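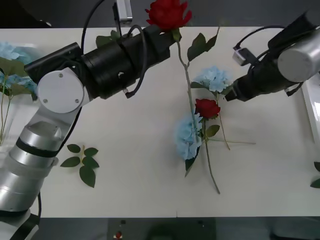 四月,周日下午,染色间。Durolia 的新固色剂,说明书写着耐洗"显著提升",跟谁比没写。今天按40克每升配了一缸,布样浸完挂起,颜色确实深,可深不等于牢,上次 Travero 那批也是这样开头的。客户要的红至今没有色号,只说"玫瑰红"。白台面上那朵红色假玫瑰,算一种玫瑰红,Nhi Đoàn 心里想的多半是另一种。我的意见照旧:没有实物色样不开大缸。

水质
Cường Khúc 坚持说偏色是水硬造成的。也许吧,但他没留水样,我没法信。下次进水先取一瓶,贴标签,放冷藏柜第二层。

配方724
Hường Đàm 改过助剂的顺序,先盐后碱,分三次加。她说匀染好了,我看布边还是有浅条。两块样剪角留底,钉在本子背面,请 Chidubem 不看标签自己挑一遍。他挑不出差别,这个改动就先不算数。

对色时还有一个老问题:红色在褶皱里会发暗,接近栗色,迎光的地方又亮又浅。看花瓣就明白,同一朵花能对出两个色号。以后布样一律摊平,只在标准光源下看,窗边看的不记。

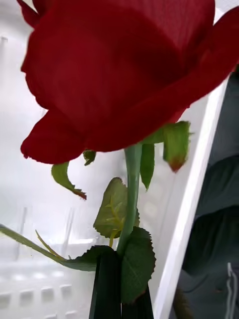
待办
一、摩擦牢度重做,干湿各一遍,旧数据划掉,不要涂掉。
二、问 Hakima 要固色剂的批次单,他们口头报的不收。
三、二号缸温度计比手持的高,先校再用。
四、Nhi Vũ 借走的灰卡还没还。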